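Home News Features Food & Shops Archive Contact

8 December 2018
By the Cledundale desk

The first thing Zewditu Habte did when I came in was hand me a tube of chips and ask me where I'd put it. I said on the shelf, obviously. She laughed so hard she had to put her coffee down. "Everybody says on the shelf," she said. "Which shelf? Next to what? Facing who?" And that was pretty much how the next two hours went!

Zewditu plans snack shelves for a living. She did eleven years with Ragnarsson, the grocery wholesaler out past the ring road, and since February she has worked for herself under the name Cornia, helping little shops decide what to stock and where it should go. Village stores, gas stations, the kiosk at the swimming pool, that kind of client. If you've bought chips anywhere between here and Jeltetholm this year, there's a decent chance she had a say in which ones you saw first.

She has a practice room for it, with carpet on the floor, a run of gray shelving and a steel table, and she tries things out there before she goes anywhere near a customer's shop. I wanted to know why she couldn't just draw it on a computer like they did at Ragnarsson.

"Oh, I can draw it," she said. "I've drawn 1,997 of them, I kept every file. You draw a lovely straight row, and then you go to the shop and there's a pillar. Or the owner is five foot one and can't reach the top. I like to stand in front of the real thing and be a bit annoyed by it."

I asked what annoys her most, and she didn't even need to think. Bags.

"Bags don't want to stand up. They slump, they slide forward, they lean on their neighbor like they've had a long night. A tube stands where you put it. You can give a tube to a teenager on his first shift and he can't really get it wrong." She thought about that. "He can get it a little bit wrong."

So her usual plan is bags together at one end, where they can hold each other up, and then tubes along the rest. She's strict about the bags and a lot looser about the tubes, which surprised me, because I'd expected somebody who lines everything up with a ruler.

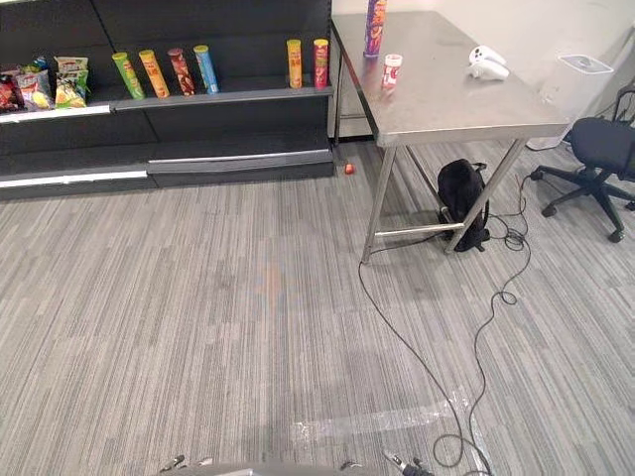

Color is where she gets really going. She doesn't sort by flavor, at least not to begin with. She puts the tubes up by color and steps back to the door, because that's how far away most people are when they decide whether they're hungry. "Two reds side by side and you've made one big red thing," she told me. "Put a light blue between them and now you've got three things. I didn't learn that from a book, I learned it from a man in Jeltetholm who thought he'd run out of paprika when he had a whole row of it."

Then there are the gaps. I'd always assumed an empty spot on a shelf was a failure, somebody in the back room not doing their job. Zewditu likes one, within reason. She says people are shy about taking the first item from a perfect row (I am! I always go for the second one back) and that a bit of space makes a shelf look like other folks have been shopping there. Too much space and it looks like you're closing down. Where's the line? "You'll feel it," she said, which wasn't very helpful, but she did go on to explain that she never leaves a gap at eye level next to the register.

She starts with one shelf and leaves the lower ones alone until she's happy with it. Her old boss used to have them fill a whole unit in one go, bottom to top, and then they'd find a mistake on the second row and have to pull the lot. "One shelf," she said. "Get one shelf right and have a cup of coffee. The others copy it."

The steel table is for what she calls the maybes. Anything she can't make up her mind about goes over there until it either earns a place or goes home in somebody's bag. Tall tubes end up there a lot, since shop owners tend to set their shelves too close together and then phone her up to complain that the tall ones won't go in. Short ones end up there for the opposite reason. They disappear behind the price strip and people walk right past them.

We talked money for a bit too. A small shop in Cledundale might carry up to 300 different snack items if you let the reps have their way, and Zewditu spends most of her first visit talking the owner down from that. One place she worked with this fall had 960 bags in the stockroom and sold 785 of them only after she moved the whole display away from the freezer. She was very pleased with that one and told me about it twice. The owner sent her a fruit basket, "which was nice, but I'm a chip person, he knows I'm a chip person."

Does she ever shop like a normal human being? Not so much. Her sister won't go to the supermarket with her anymore, after an episode with a crooked row of crackers and a manager who wanted to know if she worked there. She says she only straightened four boxes. Her sister says the whole aisle.

Before I left I tried again with the tube she'd given me. I walked up and down, I stood by the door and squinted the way she does, and I finally put it down where I thought it looked good. Zewditu came over, looked at it for a long while and moved it one space to the left. Then she moved it back. "No, fine," she said. "Leave it there, I'll see how I feel about it tomorrow."

Cornia takes on new shops again in February. Zewditu does the first visit herself, and she'd like you not to tidy up before she comes.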